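Listening Club, minutes, July meeting
Back room, Dusen. Wednesday, started 7.10 pm (meant to be 7)

Present: Samira Tannous (chair), Ghassan Hourani, Hala Abou Jaoude, Samira Qaisi, Hiba Qaisi (minutes, sorry in advance)

Two Samiras, so ST and SQ below.

Last minutes
Read by ST, agreed. One fix: the Weldu night was vinyl only, not vinyl and tape. Ghassan wants it noted he did bring tapes, they just didn't get played.

Record library
Hala finished the list. 537 records, more than we thought. 19 have the wrong disc in the sleeve, she has a sheet with which is in which, going on the wall by the shelves. If you took out the double live album with the blue cover please look inside, side three and four are a completely different band.

Loans are a mess. Cards not filled in, or filled in with just "me". ST suggested a fine, no support. Agreed: four weeks max, name and phone on the card, Hala will call people who go over. Ghassan asked if that includes him. Yes.

Ripping the collection
Long one. SQ would like the rarer stuff copied to files so members can hear it in the room without wearing out the records. She has done 206 so far at home, in the lossless format, with scans of the sleeves. Sound is very good, she played two tracks off her laptop through the big speakers and we couldn't pick which was the record. Ghassan says he could. He got one right.

Files only to be played in the room, no copies handed out. Drive stays in the cupboard. Second drive at SQ's place as backup.

Hala not keen on the whole thing, says half the point is getting up to turn the record over. Vote: 3 for, 1 against, ST didn't vote. Carries on.

Naming of files also came up. Artist, then year, then title. Year is year of the recording not the reissue. SQ to redo the first batch.

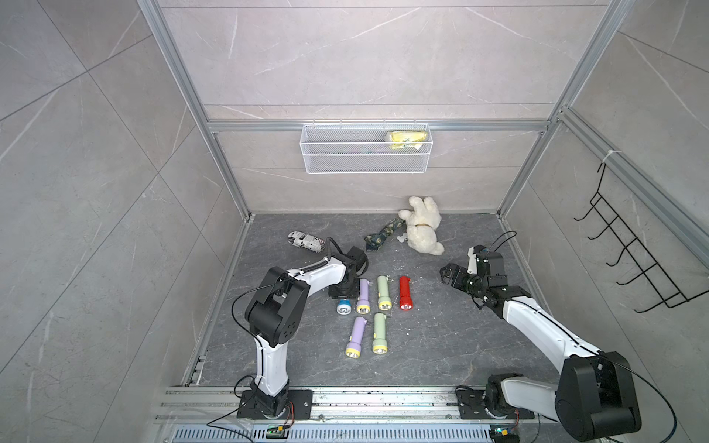 Turntable
Left channel still dropping out. Ghassan swapped the cartridge leads, better for a week then back again. Might be the arm wiring. Trolotico quoted 100 for the repair, includes new belt. Hala said just buy a used deck. ST said we bought a used deck, this is it. Agreed to pay for the repair, Ghassan to drop it off. Hiba lends hers in the meantime, please do not stack anything on the lid.

Streaming account
Shared account for the room is up for renewal. Hardly used except by SQ to check track lengths, and by Hiba for the newer things. Ghassan against on principle. ST pointed out that we argued for a whole evening about a song none of us owned and ended up finding it on there in ten seconds. Keep it three more months then look again. Family plan idea dropped, we aren't a family.

Also the password is not to be changed without telling people. It was changed twice in June.

Theme nights
Next four:
First records we bought with our own money (Ghassan leads)
Cover versions better than the original (SQ)
One side only, whole side, no talking (Hala)
Tratotetti night, with the lost demo if Hiba's cousin ever sends it

Film soundtracks pushed back again. ST a bit annoyed, has had her list ready since winter. It goes first in the next block, minuted so it can't be moved.

Length of turns. People bringing 12 minute tracks and then asking for a second go. Agreed ten minutes each in the first round, anything left over goes after the break. Introductions to be kept short. Names were mentioned, not writing them down.

Neighbors
Upstairs complained about bass after ten. Fair enough. Sub goes off at 9.45, whoever is on decks does it. Hala will take a note up and say sorry. SQ asked if moving the speakers off the floor would help, Ghassan has some foam blocks and will try them befoer the next night.

Any other business
Hiba asked if new people can come along without being signed in by a member. Yes for the first two visits, then join.
Inner sleeves running low, ST ordering another pack, the paper ones with the lining, not the plain ones that shed.
Found after last session: one reading glasses case, brown, and a single with no label, plays fine, sounds like a wedding band. Both on the shelf.

To do
Hala: wall sheet, overdue calls, note upstairs
Ghassan: turntable to Trolotico, foam blocks
SQ: rename files, keep goign with the ripping
ST: inner sleeves, renew the account
Hiba: bring deck, chase cousin

Closed 9.05 pm. Played one side each of whatever was nearest after that.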